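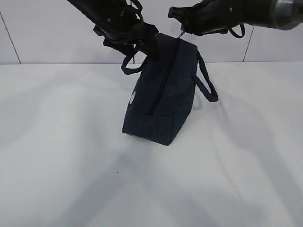 The man from the lawn company knelt on Mervyn Greenwood's front yard in May, pulled up a pinch of grass, and shook his head like a doctor with a bad X-ray. The soil was tired, he said. It had no life in it. For a first-year price of 600 dollars, the company would spray a living blend of microbes over the whole yard four times between spring and fall, and by the second summer Greenwood would barely recognize the place.

Greenwood is retired from the water department in Tundley and likes a tidy edge. He signed. When I met him a year and a half later he walked me out to the curb and asked me to tell him which half had been treated. He had talked the technician into skipping the strip on the far side of the driveway, partly to save on square footage and partly out of what he calls plain nosiness. I looked for a while. I guessed wrong.

"Everybody guesses," he said. "My wife guessed right, but she'd watched him do it."

Soil is the new selling point in lawn care. For decades the pitch was green: feed it this, kill that, stand back. Now the trucks that come down streets like Greenwood's have roots painted on the doors, and the brochures talk about your yard's underground community, its biology, its gut. You can buy microbes in a jug, a pouch, a tablet that drops into a hose attachment, or a subscription. There are teas that have to be used the day they are brewed and powders that claim to keep for years on a garage shelf. I spent most of a growing season asking people what is in this stuff and whether it does anything for an ordinary lawn, and I came away with my wallet shut.

Let me be fair to the idea first, because the idea is sound. Soil is full of living things and grass depends on them. Bacteria and fungi break down clippings and dead roots and hand the nutrients back. Some bacteria pull nitrogen out of the air. Certain fungi hook up with roots and help them find water and phosphorus. None of that is in dispute, and a gardener who thinks about the ground as something alive will probably make better choices than one who thinks of it as a sponge for fertilizer.

The trouble starts with the next step, which is that your yard must be short of these creatures and somebody in a truck must bring you more.

"Ask them what they measured," said Intan Majimbun, who spent years running trials on sports turf before she moved over to advising parks departments. "They never measured anything. They looked at a brown patch in front of a house and said the biology was low. It was a brown patch because it was next to a driveway."

Her point, which she made several times and with some heat, is that microbes are already there. A teaspoon of dull suburban dirt holds an enormous number of them. They live in whatever numbers the food, air and moisture will support. Pour in a jug of strangers and most will die off or get eaten, and the ones that make it will be doing a job that was already being done. If the ground is packed hard as a parking lot, the newcomers will have the same problem the old residents had.

She does allow for exceptions. New houses are one. A builder scrapes off the topsoil, drives over what's left for a year, then rolls sod across it like carpet, and in ground like that there may be something to be gained from adding life back. But compost does it, she said, and compost brings the groceries along with the guests.

I took this to Sugeng Nair, who owns Lamisach, a small firm that treats lawns on a subscription plan and brews part of its product in a rented bay behind a tire shop. He was friendlier about my questions than I would have been. He let me smell the tank, which was sweet and a little like a basement. He told me he had 192 regular customers and that most of them renew.

I asked what he had in the way of side-by-side trials. He had photographs of happy yards. I asked what else the customers got, besides the microbes. He went down the list: a spring aeration, a soil test for pH, lime if it's called for, a light feeding of slow-release nitrogen, overseeding in the fall, and a printed card that tells people to raise the mower deck and quit watering every night.

Well, there you are. I would expect any lawn to perk up under that plan, and I'd expect it to perk up just as much if the tank behind the tire shop were full of tap water. I said so, as politely as I could.

"Could be," Nair said. "But nobody calls me up and asks for aeration. They call about the microbes. If the microbes get me onto the lawn, I can do the rest."

It was the most straightforward answer I got all season, and I have thought about it a good deal. I don't believe Nair is a crook. His customers' yards look fine. But they are paying for one thing and being helped by another, and the thing they are paying for is the one that keeps coming back on the invoice.

The shelf products are a rougher story. I bought one called Keltel at a garden center, a brown liquid whose label promised "active soil transformation." Under ingredients it listed a handful of bacteria, molasses, seaweed extract and a small dose of nitrogen and iron. Iron will green up a lawn within days, and nitrogen isn't far behind. Anyone who sprays that on a Saturday morning chore run and sees a darker lawn the following week is going to credit the bacteria, since the bacteria are what's on the front of the bottle in big letters. Another, Santoso, came as a powder with no date on it of any kind. I asked the clerk how long it had been sitting there and he said it was there when he was hired.

Living things in packages are fussy. Heat is hard on them, and so is time. A sealed jug that has ridden in a hot trailer and then stood in a sunny window may hold a lot fewer live microbes than it did at the plant. Labels aren't much help here. What you can say about the contents, and whether you have to prove it, depends a great deal on where you sell it and which word you print: fertilizer, amendment, inoculant, conditioner. I would look for a strain name, a count, and an expiration date, and if all three are missing I would put it back.

Sulastri Khoo teaches an evening class for new homeowners in the community building at Tundley, and she gets the microbe question every single term. She has stopped arguing. Instead she sends people home to do their own test, and I would recommend it to anyone who's tempted. Mark off two patches, as alike as you can find, with the same sun and the same slope. Treat one. On the other, spray plain water in the same amount, and keep everything else the same. Have someone else in the house do the spraying if you can, and don't let them tell you which is which until the end of summer.

"I've had students do it for years," Khoo told me. "They come back and say they forgot which patch it was. I tell them they've got their result."

Not all of them, she admits. One man with a badly stripped lot swore he saw a difference by August, and she saw it too, though he'd also moved his downspout that spring.

What she does teach is old and cheap and will never be painted on a truck door. Get a real soil test from a lab, with numbers on it, before you buy anything in a bottle. Mow high, three inches or better for most cool-season grass, and leave the clippings where they fall. Water deeply and seldom. If a screwdriver won't push into damp ground, rent a core aerator in the fall and then rake in a thin layer of screened compost, a quarter inch, no more. Stop using weed killer on everything that isn't grass. Clover won't hurt you. And give up on turf under the big maple, where it has been dying for years and will go on dying no matter who sprays it.

For a yard of 4000 square feet, a rented aerator and a load of compost came to less than half of Greenwood's first-year bill when I priced it locally, and you would not need to do it every year. It does cost you a sore back. I split the rental with a neighbor, and we had the machine back before noon.

Greenwood canceled last fall. The company called him twice to warn that the microbes would fade without regular treatment and he would lose his progress. He asked the caller what progress that was, and she offered him 30 percent off.

He has since bought a secondhand spreader and a bag of lime, after a lab test came back on the sour side. The strip by the driveway still gets a bit thin in July. So does the rest of it.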